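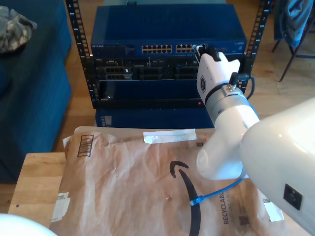 4.3 Recording an insertion task

Each recording covers one plug and one port. Take the plug to the port under manual guidance and keep the wrist cable looped clear of the rack posts. With a switch at the top of the rack, bring the gripper up to it from below and press the plug in along its own axis.

1. Select Nerkance > New set.
2. Press Record, make the insertion, then press Stop.
3. Mark the attempt good or failed. Keep both.
4. Repeat up to 50 times per port.

Note: Wait 2 seconds before pressing Stop.

CAUTION: Keep hands out of the rack while the arm is live.

Print this page | E-mail this page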